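Notes for week 5: Children and water

Welcome back, everyone! We had a lovely long talk about breakfast last time, so today we move on to drinks, and I'll try to keep it short (I know, I know). Children often forget to drink when they're busy playing, and by the time they say they're thirsty they may already be cranky or have a headache – something many parents put down to tiredness.

Offer water with every meal and again at play time. Juice is fine now and then, but it fills small stomachs quickly.
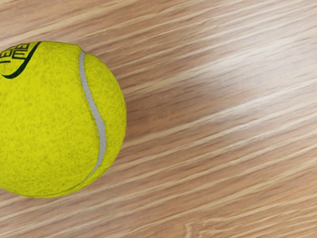
By Duygu Bozkurt

For next time, please read the 2 pages on snacks and bring your own questions along.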